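News > Industry > Standards

Shared checklist for two-arm workcells goes out for comment

A draft checklist for small workcells with two robot arms was opened for comment in November by Negussie, the testing shop that has been putting it together with the integrators Nunlow and Stultel. 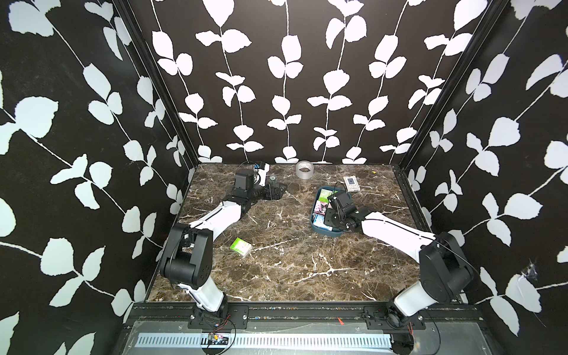 The draft runs to 36 items. Most deal with the stretch before a shift starts: clearing the table, checking that cables have slack through the full reach of each arm, and testing the stop button with both arms moving. Sites would log each check by name and keep the log for 90 days.

Two items drew most of the early comments. One sets a minimum gap between the arms when they work over the same part of the table. The other calls for a full stop before anyone reaches in to move an item by hand.

"People already do most of this, but they do it differently at every site," said Mekdes Kassa, who edited the draft. "We want a new operator to find the same page wherever they go."

Abenezer Weldu of Prundero, a packing firm that tried an earlier version, said the gap rule slowed some jobs and should allow exceptions when one arm is parked. His firm sent in some 20 pages of notes.

Negussie has received 172 comments so far. A revised text is expected after the comment period closes, and use of the checklist will be voluntary.

Contact the newsroom | Copyright Industry News Desk | Back to top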